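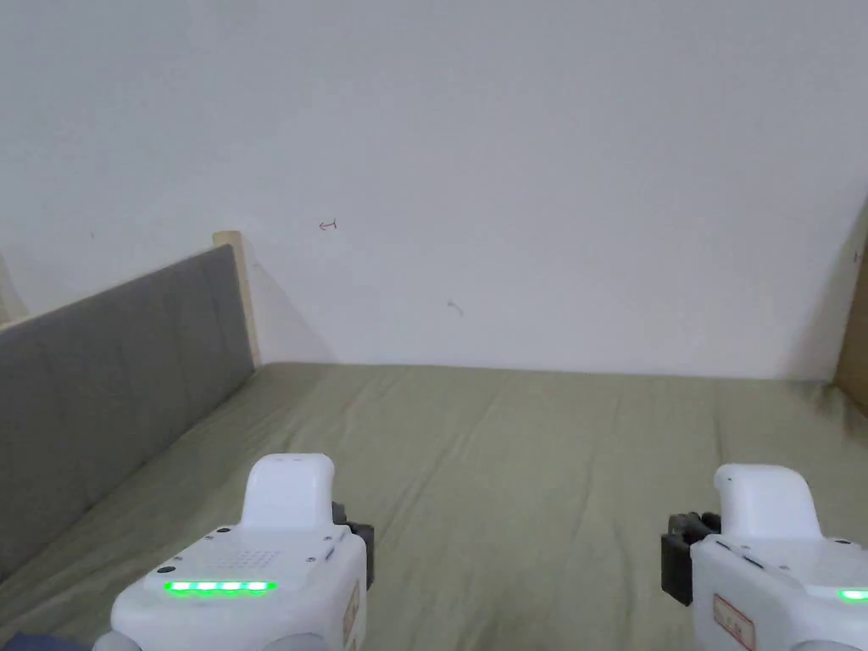
Equity and Vesting: Frequently Asked Questions

Maglaya share plan. Last revised July 20, 2021. Questions not covered below go to Amparo Cabello.

Who receives options?

Every employee on a permanent contract. Contractors are not eligible, including those who work full time on Narner. A contractor who becomes an employee starts vesting on the first day of employment. Earlier contract months do not count.

How long is the vesting period?

Four years, with a one-year cliff. A quarter of the grant vests on the first anniversary. The rest vests monthly in equal parts.

What happens to fractions of a share?

Each monthly amount is rounded down and the remainder is carried to the final month. A grant of 1,830 options gives 457 at the cliff and 38 per month after that. The last month is larger.

Does unpaid leave stop the clock?

Leave of up to 40 working days in a calendar year has no effect. Beyond that, vesting is paused and the end date moves back by the same number of days. Parental leave never pauses vesting.

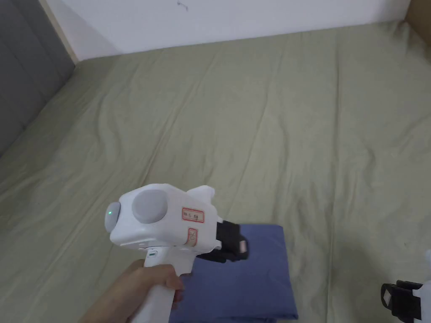 I am leaving. How long do I have to exercise?

Unvested options lapse on your last day. Vested options stay open for six months – the date is printed in your exit letter. Exercise requests must be signed and paid for before that date. The company does not lend money for this purpose.

Is there a market for the shares?

No. Transfers need written approval from the board. Requests are reviewed once a year, in November.

I joined through the Plokotier acquisition. Which rules apply?

Plokotier grants were converted at closing and keep their original start dates. Your conversion statement shows the old and new amounts. If the two do not match your own records, write to Aurelio Robles and attach the original grant letter.

Can I see the cap table?

Employees can see the total share count on request, but not individual holdings.

We use cookies to remember your settings. Accept all / Manage preferences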